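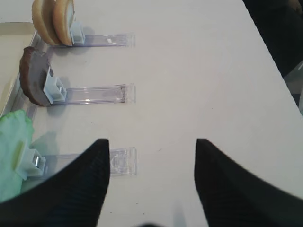 My mother made hamburgers every Sunday evening from the time I was in kindergarten until I left for college, and I never once saw her measure anything. She'd take the meat out of the paper, tear up a heel of bread, add a glug of milk and whatever onion was left from lunch, and twenty minutes later there was supper. I've been trying to get back to those burgers for most of my adult life, and this summer I finally got close enough that I think I can write it down without feeling like a fraud.

It started in August, when my cousin Declan Costello came to stay for a few days on his way up to Etorham. Declan ate at our table nearly as often as I did when we were kids, and he has a much better memory for food than I have (he can tell you what was served at weddings where I can't remember who got married). We were sitting on the back steps talking about nothing much and he said, out of the blue, "She grated the onion, you know." I did not know! I had been chopping it, very finely and very carefully, for 33 years.

So the next night we grated the onion, and oh, what a difference. It more or less melts into the meat, and you get all that sweetness without a single crunchy bit to bite down on. My eyes streamed the whole time and Declan was no help at all, but I could have cried anyway, because the kitchen smelled like the house on Flustgate – and I hadn't smelled that since we sold it.

Print this post

After that I got a bit carried away. I went down to see Arturo Barbieri at the meat counter and asked him what my mother would have been buying back then, and he thought about it for a good while and said chuck, ground once, and not too lean. I'd been buying the lean stuff for years and feeling virtuous. He wrapped me up two pounds and told me to keep it cold until the pan was hot, and to keep my hands off it as much as I could stand to. I am a squeezer and a patter by nature, so this was hard advice to hear.

Then there was the matter of the bun. We never had anything fancy at home, just plain soft ones out of a bag, and I went through a phase a few years ago of buying big shiny rolls that were so tall you couldn't get your mouth around them. My husband put up with those very patiently. I've gone back to the plain ones now. I butter the cut sides and put them face down in the pan for a minute after the burgers come out, so they pick up all the brown bits, and then I let them sit while I find the pickles, which are always behind something.

If you'd like to try it, for 4 people I use a pound and a half of chuck, half an onion grated on the big holes with most of the juice left in, one slice of stale white bread torn small and soaked in three tablespoons of milk, a teaspoon of salt and a good lot of pepper. Mix it with a fork, just until it holds, and shape it loosely. Make a dent in the middle of each one with your thumb. A heavy pan, medium-high heat, and please don't press down on them with the spatula. I know it's tempting. Mine take four or five minutes a side and I cook them all the way through, as she did.

She put mustard on the bottom bun and ketchup on the top one, and a slice of tomato if the garden had any to spare. Declan swears there was Worcestershire sauce in there somewhere. I've made them with and without, and I like them better without, but I've promised to do a batch his way when he comes back through at Thanksgiving, and my sister will be here too, so I expect there will be words.

E-mail this to a friend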